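Cups, Bottles and Table Linen - Frequently Asked Questions

Julbridge Shared House, common room and kitchenette

These are the questions residents ask most often about the drinkware and the common room table. If yours isn't covered, leave a note in the Waditz tray beside the kitchenette door.

Which cups can I use?

Any of the house cups. The frosted plastic ones are for cold drinks only. They go cloudy and lose their shape with boiling water, so use a mug from the kitchenette for tea or coffee. The black cups are also for general use and go back on the lower shelf.

Can I leave my own bottle on the table?

During the day, yes. At 9 pm the table is cleared for the night and anything left on it goes into the tub under the sink. Write your room number on the base in marker if you want it back quickly. Labels on the side tend to peel in the wash.

What belongs on the table and what doesn't?

Drinks, cups and whatever you're working on can go in the middle. The tissues, the pens and the paper rack live along the side and should stay there. Please don't stack cups on top of the storage box.
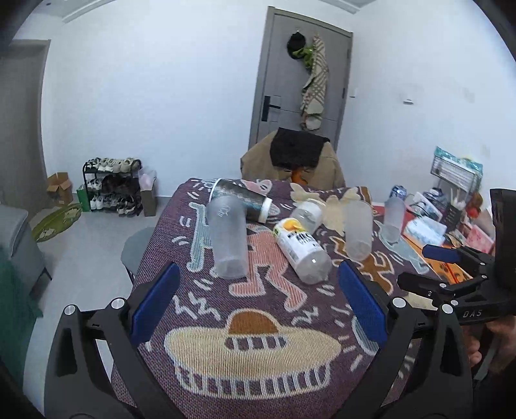
How do I wash the frosted cups?

By hand, in warm water with a little detergent. Use a soft cloth. The green scourers in the kitchenette are for pots and will scratch the plastic. If a cup has held cordial or juice overnight, soak it for two hours with a spoonful of bicarb before washing.

Can they go in the dishwasher?

Top rack only, on the short cycle. We'd still prefer hand washing for the tall ones, as they tip over and fill with dirty water.

How should cups be put away?

Upside down on the drying mat first, then upright on the shelf when they're dry inside. Don't nest the frosted cups. They stick together and one of them usually cracks when somebody pulls them apart.

What do I do with drink cans and empty bottles?

Rinse them and put them in the recycling bin with the yellow lid. Caps come off first. Cans and small clear bottles that are eligible for the container refund go in the Godoy crate in the laundry instead - the money is put towards dish soap and tea towels. Check that a can is empty before you drop it in. The crate has no liner.

Is the purple tablecloth washable?

Yes. It's woven, with the cartoon figures on it, and it goes through a cold gentle cycle with similar colours. Shake it outside first. Don't tumble dry it. Hang it over the long line in the courtyard, out of direct sun, or the purple will fade. A cool iron on the back is fine but not required.

Something has spilled. Do I need to wash the whole cloth?

Not for water or a small amount of soft drink. Lift everything off that part of the table, blot with a dry tea towel and wipe underneath as well. Coffee, sauce and ink need a proper wash the same day. The spare cloth is in the second drawer.

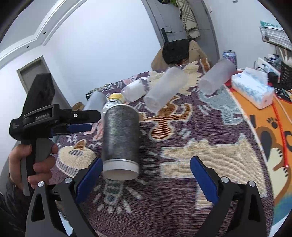 Cups and bottles on the purple cloth, common room table.

Are bottles and cups allowed to lie on their sides?

If they're empty, or capped tightly, yes. Open drinks need to be upright. Keep round things away from the edge, as the floor slopes slightly towards the window and they will roll.

I broke a cup. Do I have to pay for it?

No. Put the pieces in the general waste and add a line to the breakages sheet on the fridge so a replacement can be ordered. The cups come from Tirimell in boxes of 7, and a new box is ordered when the sheet is full.

Can I borrow cups for a party?

You can, for one night. Ask Martti Tikkanen before you take them and return them washed by noon the next day. The tablecloth stays in the common room.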